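Subject: Re: limewash over old gypsum, Ridgeway list

Kathleen Quinlan wrote on Wednesday:
> Two coats or 4? My hall wall drinks everything.

Dear Kathleen,

I made 4 thin coats in my kitchen, with 8 hours between them. Before this I sanded with 300 paper – very lightly – and wiped off the dust. A matte pale gray is what I wanted, and I am content with it.
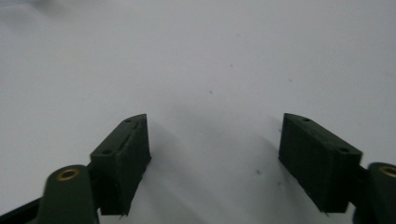

Kathleen answered me privately that she fears chalk on the coats of visitors, and asks if a sealer changes the color. Does somebody know?

Regards,
Ilídio Sampaio

This site uses cookies. Accept | Settings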